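Brevora Color Words Project
Progress report to the Grabner Fund, second grant period
21st September

Summary

The dictionary of everyday color names is on schedule if you look at the schedule we sent you in July, and behind if you look at the one before that. We would be grateful if you looked at the July one.

Interviews

The grant paid for 300 interviews with people in and near Brevora on what they call the colors of ordinary things, and all of them are done. Each person sat down with a set of painted cards and was asked to name what they saw in whatever words came first. Most took less than half an hour. One gentleman took an entire afternoon and gave us the history of every car he had ever owned, by color, with reasons for selling. We have kept the recording. It is very good on maroon.

We planned for trouble with blue and green, having read the same books as everyone else. Blue and green went quietly. People who said teal said it with confidence, and people who didn't say teal seemed to have no need of it. The trouble was the browns. 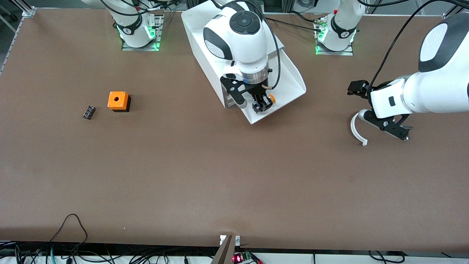
Brown turns out to be where people stop agreeing and start defending themselves. We printed 29 brown cards and got back coffee, mud, deer, dead lawn, church basement and "the color of my sister's first apartment." A card on its own invites this sort of thing, so in the second round we also asked about browns on real furniture, with something else close by to judge them against. A brown tabletop with a big white tray on it, as here, is plainly brown, and few people would lose sleep over it. Take the tray away and in comes tan, followed by taupe, followed by a discussion. We now have a rule for the dictionary that every brown entry must say what it was standing next to. This has made the brown section longer than we promised. It has also made it useful, which was in the proposal too.

Paint samples

The first set of cards came from Trerkix, who were cheap and prompt. Unfortunately the yellows drifted toward orange between the first box and the second, so the people in the early interviews were naming one yellow and the people in the later ones another. We found this out when two members of our own staff argued over a card and then discovered they were holding different cards. The yellows were reprinted by Stiltis at a higher price, and we called back everyone we could. A few declined on the grounds that they had already told us what yellow was.

The reprint came out of the travel line, where there was money left over. We did not travel much. Brevora has very good color words and free parking.

The database

Typing up is finished except for the long answers, and the long answers are mostly brown. Our spelling policy has been changed once and should not be changed again. We now keep what the speaker said, put the usual spelling after it, and leave "kind of a" in place wherever it appears.

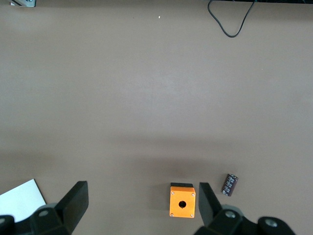 We tried taking "kind of a" out and the entries got shorter and worse. "Kind of a gray" and "gray" are different colors to the people who use them, and a reader who wants to match a curtain will want to know which one was meant. "Grayish" is a third thing. We have stopped trying to rank them.

Public events

We held 3 open evenings at the library. The first was well attended, the second clashed with a high school concert, and the third was attended by the people from the first, who had thought of more. The display panels will go up again in the spring, with the yellows corrected.

A request was made at the third evening for a children's edition. We said we would mention it to our funder, and this is us mentioning it.

Budget

Spending is within the total. Printing is over, travel is under, and refreshments are exactly what we said they would be, a result we are prouder of than we should be. We ask your approval to move a further $100 from travel to printing, for the cover. The present cover is brown, and opinions have been received.

Next steps

Finish the long answers. Settle the order of the entries, which is alphabetical until we reach the names that start with "the color of," at which point it becomes a matter of opinion. Send you a full draft of the white, gray and brown sections with the next report. The draft will go out on paper, as the browns do not survive being emailed.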